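Preparing for Your First In-Home Care Visit

Stirton Home Care schedules the first visit within two business days of enrollment. Please complete the steps below before the caregiver arrives.

Step 1. List all current medications, with dose and time of day.

Step 2. Write down food preferences, allergies, and any trouble with chewing or swallowing. 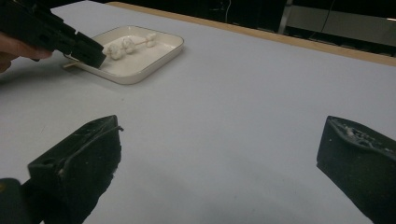

A tray on a white tabletop.

Step 3. Clear walkways between the bedroom, bathroom, and kitchen. Set the thermostat to at least 68 degrees.

Step 4. Choose a family contact who can be present for the first 40 minutes. The caregiver will review the care plan and ask for two signatures.

To change a visit time, contact Leire Arroyo, Client Services, before 4 p.m. on the prior business day.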